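Keep the Bad Takes

By Minoru Nomura

Most groups that collect examples for a learning system throw away more than they should. I think the throwing away does harm, and that we ought to stop.

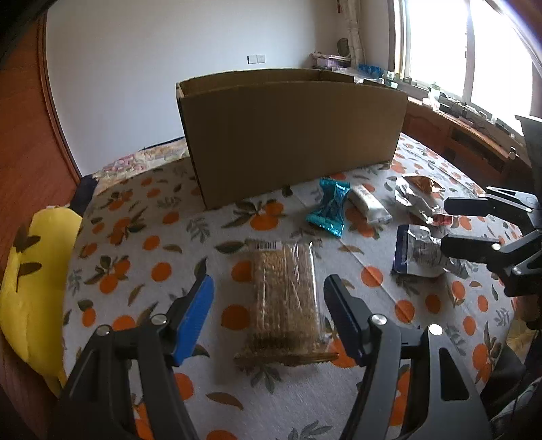

At Gindum we spent August recording people as they packed snacks into cardboard boxes with hand-held grippers. The job is dull and the rules are short. Pick up one item, put it in the box, go on to the next. We kept 257 recordings. Another 80 were marked bad and set aside, mostly for slips, second tries and long pauses.

I went back through those 80 with Edileuza Bittencourt. In 26 of them the person lost hold of a wrapper, moved the fingers a little and got it on the next try. I would call that skill. A system trained only on clean grabs has never seen what to do after a missed one, and foil wrappers get missed a lot.

Jawad Kiani disagrees with me. He says a model copies whatever it is shown, and if you show it fumbling it will fumble. He has a point about the pauses, and I would still cut those. I would also cut any take where the person gave up. But a slip followed by a good recovery should stay in, with a label that says so.

The same goes for rooms. People want a bare table and one kind of light. Homes have printed tablecloths, bright windows and clutter on the desk. If the machine is meant to work there, record there, and leave the clutter where it is.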